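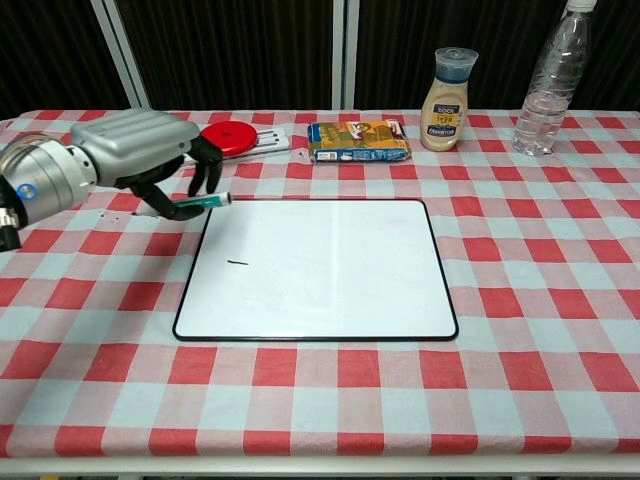
23 December 2024

I have been meaning to write about the whiteboard for a while. We bought it in November to replace the pile of envelopes and backs of receipts that used to run this house, and it has now done enough weeks of service for me to have opinions.

It isn't a big board. I wanted one that could lie flat on the kitchen table while we sort out the week, and then go away again when we need to eat. It has a thin black frame and rounded corners, and the surface is properly glossy. The gloss is good for wiping and less good for reading, as it catches the light and you get a pale band down the middle. If I sit at the window end I have to tilt my head to read Thursday's tea. I've left off the names of the days for that reason and just write a number next to each meal.

The board came from Godover, the stationery and household place on the Noltbridge road. I had looked at a larger one by Hoson, which was well made but meant to be screwed to a wall, and our kitchen walls are mostly cupboard. The only free bit is next to the boiler, where no one would look at it.

What goes on it is fairly dull. Meals down the left, shopping on the right, and a strip along the bottom for anything that has to be posted, paid or taken back. At the moment the bottom strip matters most. There are parcels to collect, a library book that has been due for some time, and the meter readings. The last one was 2,157 and the one before it was 1,962, which I only know because I copied both into the notebook before wiping the board. I did not do that the first time and had to go back out to the cupboard with a torch.

I start each new line of the shopping with a little dash. It's a habit from school and I can't seem to stop. Quite often I get as far as the dash and then someone asks me something, and the board stays like that until after lunch.

The pens took more sorting out than the board. The cheap ones in the drawer were either dried up or turned out to be permanent, and I now keep the two kinds in different rooms. If you do write on a glossy board with the wrong sort, go over the marks with a proper whiteboard pen and wipe while it is still wet. It took me three goes but it came off. Store the pens lying down. When they stand on end with the cap at the top, the ink goes to the bottom and you get a faint grey line that can't be read from the other side of the table.

For wiping I use an old flannel, dry. Once a week I go over it with a damp one and then dry it with a tea towel. I bought a bottle of Koyama board cleaner as well and it does a decent job, but so does water, and I shan't buy another when it is finished.

The red and white checked cloth stays on underneath. I did try the board on the bare table and it slid about whenever anyone leant on a corner. On the cloth it keeps still, and the cloth goes in the wash anyway, so a bit of pen on it doesn't bother me much. Black has come out at forty degrees. Green left a shadow, though only a small one, and it's at the end where the bread board goes.

This week's list is longer than usual, for obvious reasons. We are 8 for dinner on the 25th, so I have given the whole board over to it and put the ordinary meals on a scrap of paper, which I realise is where we started. The timings go down the left this year. Last year I kept them in my head and the parsnips went in when they should have been coming out. I'll write the oven things in black and anything that goes on the hob in green, and copy it all out the night before, so that there is time to notice if I've got two things on one shelf.

Still to get: cream, foil, more potatoes than I think we need, and a second box of matches. The sprouts are in the shed. The cheese is in the fridge behind the milk and is not to be opened.

I did wonder about getting a second, smaller board for the fridge door. Godover had one, but it was the magnetic kind and our fridge has a panel on the front, so it wouldn't hold. I'll look again in the new year when the shops are quieter.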